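Cabello 도예 복원 키트 — 깨진 그릇을 다시 맞추는 사람들을 위하여

제품 분류: 도자기 접합 및 메움 도구
제조: Bedmont 공방
모델: Hustik 2

그릇이 깨지면 대부분은 신문지에 싸서 버립니다. 그런데 한 번이라도 조각을 직접 맞춰 본 분이라면 그 손맛을 잊지 못하실 거예요. 두 조각의 단면이 딱 맞물리면서 손끝에 턱이 하나도 걸리지 않는 순간, 정말 짜릿합니다! 저희 Bedmont 공방은 그 순간이 좋아서 이 일을 시작했고, Cabello 키트는 작업대에서 늘 쓰던 것들을 그대로 상자에 담은 물건입니다.

Hustik 2는 첫 모델을 쓰신 분들의 편지를 읽으며 고친 두 번째 판입니다. 가장 많이 바뀐 것은 접합제예요. 예전 것은 굳는 속도가 너무 빨라서 큰 항아리를 맞추는 분들이 고생을 많이 하셨습니다. 입술 부분을 붙이고 나면 어깨 조각이 들어갈 자리가 비뚤어져 있곤 했지요. 이번 것은 천천히 굳습니다. 조각을 대고, 살짝 돌려 보고, 마음에 안 들면 떼었다가 다시 대도 됩니다.

상자에 들어 있는 것

느린 접합제 2통 (주제와 경화제)
메움용 반죽 6색: 미색, 모래색, 황토색, 적갈색, 회갈색, 먹색
대나무 주걱과 납작한 금속 주걱
부드러운 붓과 뻣뻣한 붓
고운 사포 묶음
면 테이프 (떼어도 유약이 따라 올라오지 않는 약한 접착력)
모래 주머니 받침
조각 번호를 적는 종이 꼬리표
한글 안내서

안내서는 꼭 읽어 보시라고 말씀드리고 싶어요. 색 섞는 표가 뒤쪽에 붙어 있는데, 저희가 겨울 내내 붙들고 있던 표입니다. (덕분에 작업실 벽이 온통 얼룩투성이가 됐어요.) 반죽은 마르면서 한 단계 밝아지기 때문에 젖은 상태에서 눈으로 맞추면 거의 틀립니다. 표에는 마른 뒤의 색이 실려 있으니 그릇을 표 옆에 대고 고르시면 됩니다.

어떤 그릇에 쓰나요

옹기, 토기, 석기질 그릇, 유약을 입힌 도기에 두루 잘 맞습니다. 백자처럼 단면이 치밀하고 얇은 것은 접합제를 아주 얇게 펴 바르셔야 하고요. 장식용, 보관용 그릇을 위한 키트이니 음식을 담거나 불에 올리는 그릇에는 쓰지 마세요. 물을 받는 꽃병이라면 안쪽에 유리관이나 작은 병을 넣어 쓰시면 좋습니다.

오래된 유물이라고 짐작되는 물건은 손대기 전에 전문 보존가에게 먼저 보여 주세요. 이건 저희가 전화로도 늘 똑같이 드리는 말씀입니다. 물려받은 항아리, 벼룩시장에서 데려온 단지, 가마에서 나오다 갈라진 자기 작품이라면 마음껏 해 보셔도 좋고요!

작업 순서

먼저 조각을 전부 펼쳐 놓고 꼬리표를 답니다. 단면의 흙먼지를 뻣뻣한 붓으로 털어 내고, 미지근한 물로 닦아 하루 말립니다. 그다음이 가장 중요한데, 접합제 없이 면 테이프만으로 전체를 한 번 세워 보세요. 이 가조립을 건너뛰면 마지막 조각이 안 들어가서 울게 됩니다. 저희도 울어 봤습니다.

순서가 정해지면 바닥에서부터 위로 올라갑니다. 단면 한쪽에만 접합제를 바르고, 맞대고, 테이프로 당겨 고정한 뒤 모래 주머니에 기대 놓습니다. 무게가 이음매를 눌러 주는 방향으로 세우는 것이 요령이에요. 손잡이나 귀가 달린 그릇은 귀를 몸통보다 나중에 붙이시는 편이 훨씬 수월합니다.

빈틈은 반죽으로 메웁니다. 한 번에 두껍게 채우지 말고 얇게 여러 번, 층마다 말려 가며 올려 주세요. 마르면 사포로 다듬되 원래 표면까지 갈아 내지 않도록 주변에 테이프를 둘러 둡니다.

금을 어디까지 감출 것인가

취향이 가장 갈리는 대목입니다. 감쪽같이 감추고 싶은 분도 있고, 갈라진 선을 그대로 두고 싶은 분도 있지요. 저희는 솔직히 뒤쪽에 마음이 기웁니다. 베이지색 몸통에 붉은 기가 도는 어두운 금이 지나가고, 녹물 같은 적갈색 얼룩이 둥글게 번진 그릇은 그것만으로도 한참 들여다보게 되거든요. 그런 그릇에는 적갈색과 먹색을 조금씩 섞어 선의 색을 살려 보세요.

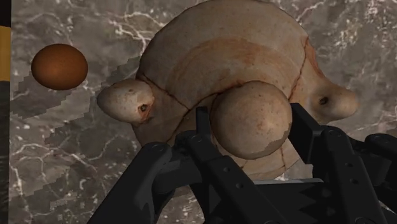
Recep Kaplan 님은 후기에 가조립을 세 번이나 다시 했는데도 지겹지 않았다며, 다만 회갈색 반죽이 다른 색보다 빨리 떨어지니 낱개로도 팔아 달라고 적어 주셨습니다. 외할머니 댁 장독 뚜껑을 붙이셨다고 해요. 반가운 말씀이라 바로 반영했고, 이제 여섯 색 모두 낱개로 주문하실 수 있습니다.

규격과 주문

품번: 1583
상자 포함 무게: 1,583g
낱개 반죽: 한 통 197g
보관: 서늘하고 그늘진 곳, 뚜껑을 꼭 닫아서
취급점: Zadton 매장 및 우편 주문

접합제는 환기가 되는 곳에서 장갑을 끼고 쓰시고, 어린이 손이 닿지 않는 곳에 두세요. 8월 31일까지 들어온 주문에는 면 테이프를 한 개 더 넣어 드립니다. 11월에는 큰 항아리용 모래 주머니가 따로 나올 예정이에요. 색 고르기가 막막하시면 그릇 사진을 밝은 그늘에서 찍어 주문서에 같이 보내 주세요. 저희가 표에서 가까운 색을 골라 답장드리겠습니다.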